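Subject: Re: [wekgate-swap] candy bags for the April table
List: wekgate-swap

On the list earlier, someone at the Tendberg branch wrote:

> We have 15 gift bags promised so far and need 200 for the
> April table. Are people putting the Fox's in whole, or
> opening them and mixing the candy? Also, does the paper bag
> hold up? Ours came from Dukent and the handles seem long.

Whole and sealed, please. We opened them last year and the candy stuck together before it got to Bundgaard.

I stand the packets on end, side by side, with the printing facing out. Laid flat they slide to the bottom and the bag looks half empty. Mix the flavors. Put the Berries in with the Fruits so nobody gets all one kind.
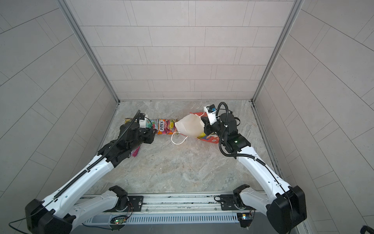
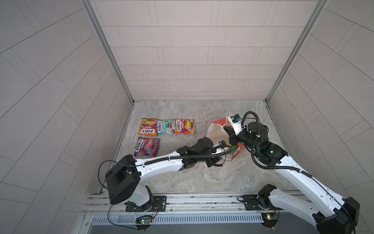
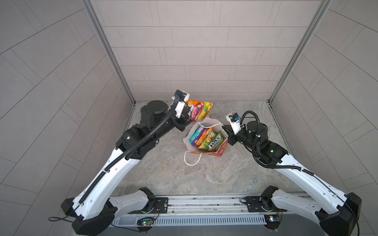

The Dukent handles are long, yes. You can knot them once on the inside if they bother you, but I leave mine alone. Don't staple the top shut. The Bundgaard people want to add a card, and they tore a few bags last time getting the staples out.

Five packets is the limit for the size we use. If yours are the smaller ones, try four and see if the sides bulge.

I still need a count from Tendberg before the end of the month. Drop-off is locker 2298 at the Wekgate side door, any time after 5 p.m. Please write your branch on the box, not on the bags.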